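Workshop notebook
Last updated: July 1, 2025
Filed under: Bench notes > Boxes, cases & small locks
Print this page | E-mail this entry

Started late, bench was still covered from the Flestodcombe job. Cleared it. Wiped the top down twice, the veined surface hides dust until you get your head down level with it and then it's terrible. Find something better than paper towel.

Goal for today: get through the locked-box pile before Antigoni needs the space. She wants the big table back by 1230 and she means it this time.

Took the blue tin first. Light blue, white cartoon drawing on the lid, pinkish-lavender band on the side with the clasp. Came over from the Darotberg lot in January and has been sitting on the shelf ever since with a tag that just says "tin, key?" Thanks, whoever. Little black padlock on the silver clasp. None of the keys on the Noh ring go in. Two of them start and then stop halfway, same feel both times, so I think it's a narrower keyway then I assumed. Tried the loose keys from the jar also. Nope.

Did not force anything. The clasp is the weak part on these, you lean on the lock and the clasp bends before the shackle gives, then you own a tin that doesn't close. Padlock is replaceable, the printed lid isn't. If I have to cut, cut the shackle and put tape down on the band first. Small cutters, not the big ones. Big ones will take a bite out of the side panel, ask me how I know.

Weighed it closed but forgot to write the number down before I zeroed the scale. Redo.

Something shifts inside when tilted. Not a rattle, more a slide. Paper or a cloth bag? Leave it flat from now on. 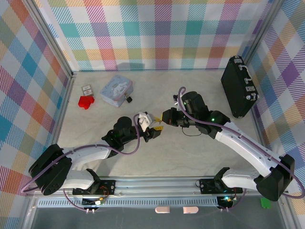
Black case next. Heavy thing, standing it on its side is the only way I can get at the latch properly without my wrist going sideways. Handle feels sound, silver mounts both tight, no wobble. Latch is stiff. One drop of the Pluso oil, worked it open and shut 10 times, wiped, another 10. Better but it still hangs a little at the end of the travel. Could be the spring, could be old grease packed in behind. Don't want to drill the rivets just to find out.

Corner fittings: wiped with the dry brush only. Took one look at the polish and put it back on the shelf, last time it left a white line all along the seam where the metal meets the black and it took me an afternoon with a toothpick. Top corner has a burr, caught my sleeve on it. File it, gently, and mask the side.

No label on the broad side. Antigoni thinks there was one once and somebody peeled it. Check under the lamp for glue ghosting before anybody wipes it with anything. I mean it, no alcohol on that face yet.

Note on setting it down: don't leave it slanted near the edge overnight. It's stable enough while you're working but the rail is narrow and I wouldn't trust it to stop anything. Flat, latch up, on the felt.

Small stuff. The white and tan packet with the reddish-brown panels and the red blocky piece were logged together and I'd like them split, they're different materials and they shouldn't share a bag. Packet goes in a sleeve. Printed panels face out, so people stop taking it out to look at it. Red piece in a tray by itself. It keeps ending up on top of the packet and I don't want color coming off on the white parts. Haven't seen any transfer but I haven't looked properly either.

Tag numbering: next free one is 12. I had written it on two tags, fixed. Tin gets 12, case keeps the old tag untill we agree on the new scheme. Antigoni wants letters for containers and numbers for contents. Fine by me as long as someone updates the sheet and it isn't always me.

Background: the plaid panels are good for keeping small parts from skating off the back, bad for judging color. Held the tin lid up against the light blue squares and for a second decided it was more green than it is. Do all color notes by the window with the gray card. Redo the lid note from this morning too, I wrote "aqua" which is wrong.

To do
- borrow the narrow key set, or ask if Flestodcombe still has theirs
- reweigh tin, closed, WRITE IT DOWN
- burr on case corner
- lamp check, broad side of case
- sleeve for packet, tray for red piece
- more felt
- order Pluso oil, this bottle is mostly air

Antigoni Kourkoulas has the other notebook with the Darotberg list in it. If the tin key was ever written down it's in there. Asked her, she'll look after lunch.

Off the table 12 minutes late.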